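Markby Facilities Forum > Shared Rooms > Storage of bottles in trays

J.Bognar
Please be advised that bottles left on the gray table should be placed in a tray before 10 a.m. Opened bottles are to stand upright.

B_Szalai
I must respectfully disagree. Our trays are shallow, and a tall bottle is more stable lying down with its cap tightened.

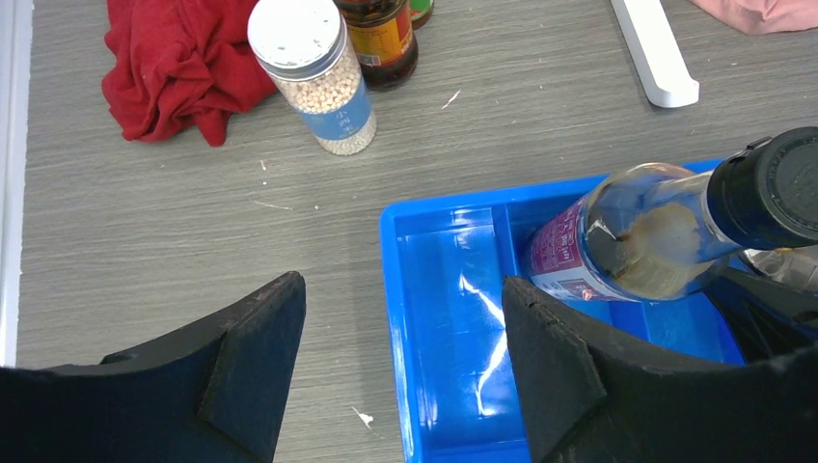
Glass bottle on its side in the blue tray, cap on.

J.Bognar
The guidance remains upright. There is very little liquid left in that bottle. Kindly decant it or discard it.

csenge.farkas
May I ask whether the jar of white beads also requires a tray?

J.Bognar
It does not. Jars with screw-on lids may remain on the table.

B_Szalai
Noted. I maintain my objection and request deeper trays.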